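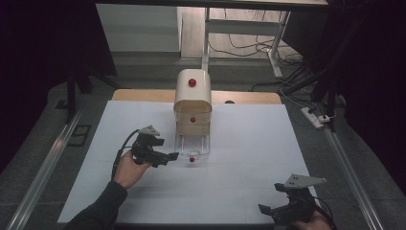 Foro del Colegio de Funcionarios de Otstead. Hilo: Denuncia por agresión a una agente municipal y custodia de las pruebas

N. Palumbo (moderador)
Se abre el presente hilo a fin de recoger las observaciones de los colegiados sobre la actuación de la Inspección Municipal de Otstead tras la denuncia presentada en abril por una agente de movilidad, quien declaró haber sido empujada por el escolta de un concejal en la avenida Benedetti. El expediente consta de 219 folios y ha permanecido sin resolución durante 12 semanas. La cuestión que se somete a debate es la custodia de las pruebas: según el acta, el soporte con la grabación se guardó en un mueble de despacho, sin precinto. Un mueble pequeño de cajones, como el de color crema con tiradores rojos y cajón inferior transparente, a medio abrir, puede servir para material de oficina, pero el reglamento exige armario con cerradura y registro de accesos. Se ruega a los participantes que se ciñan a esta materia.

lgrasso
Agradezco la apertura del hilo. Debo señalar que el artículo 7 del reglamento de custodia contempla un depósito provisional en dependencias no habilitadas, siempre que el instructor lo autorice por escrito. La pregunta procedente es si existe dicha autorización. No he podido localizarla en la documentación remitida al Colegio.

T. Rizzi
Respuesta a lgrasso:
La autorización figura en el folio 200. Lleva la firma del instructor, si bien carece de hora. Por lo demás, me parece desproporcionado centrar el debate en el mobiliario cuando la agente sigue sin recibir notificación alguna y el escolta continúa en su puesto.

lgrasso
Respuesta a T. Rizzi:
Tomo nota del folio y rectifico en ese punto. Discrepo en lo segundo. Si la defensa impugna la grabación por defectos en la cadena de custodia, la denunciante perderá su principal medio de prueba. Así sucedió en el expediente de Grasdale, archivado por ese motivo.

S. Fairclough
Intervengo en calidad de antigua secretaria de actas en Belon. El expediente de Grasdale se archivó por prescripción. La impugnación de la prueba se alegó, pero no llegó a examinarse. Conviene no citarlo como precedente.

B. Ionescu
Suscribo lo manifestado por la señora Fairclough. Añado que la suspensión cautelar del escolta no depende de la grabación. Constan en el expediente las declaraciones de dos comerciantes y el parte médico, y con ello basta para que la Inspección adopte la medida. Solicito que el Colegio lo haga constar en su escrito.

T. Rizzi
Me adhiero a la solicitud. Propongo que se pida también el traslado del expediente a una instructora ajena al gabinete del concejal.

lgrasso
No me opongo a la suspensión. Respecto del traslado, formulo reserva: cambiar de instructor en esta fase obligaría a repetir las comparecencias, incluida la de la agente.

N. Palumbo (moderador)
Quedan recogidas las intervenciones. El borrador incluirá la petición de suspensión cautelar y la de precinto inmediato del soporte. La propuesta de traslado figurará aparte, con la reserva del señor Grasso. Las enmiendas pueden remitirse a la secretaría hasta las 14:00 de mañana.

S. Fairclough
Ruego que se corrija en el borrador la referencia a la avenida Benedetti. En el atestado consta como plaza Benedetti.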